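I gave up on the big light in the kitchen in April and I'm not going back. It was one of those ceiling fittings that makes everybody look poorly, and I'd put up with it for years out of pure laziness.

So now it's lamps! One on the dresser, one by the bread bin, and a tiny clip-on thing over the hob that cost me £3 at the Astton car boot. My neighbour Fuseini Ametepe came round for tea and asked if we'd had a power cut, but he stayed till gone ten, so I'm calling it a win.
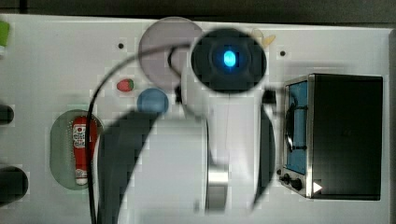
Bulbs were the hard bit. I bought two 60 watt equivalents first and they were far too fierce – you could have done surgery on the worktop. The 40s are much kinder. What I can't get on with is coloured light, even a small amount of it. A bright blue glow against black, like the one on that round joint, looks rather smart on a machine, but put it on my kettle and I feel as if I'm having breakfast in an airport. Ours has a blue ring and I've started turning it to face the wall.

Next job is the hallway, where the switch is in a daft place behind the coats. If anyone has found a decent plug-in timer, do leave me a comment.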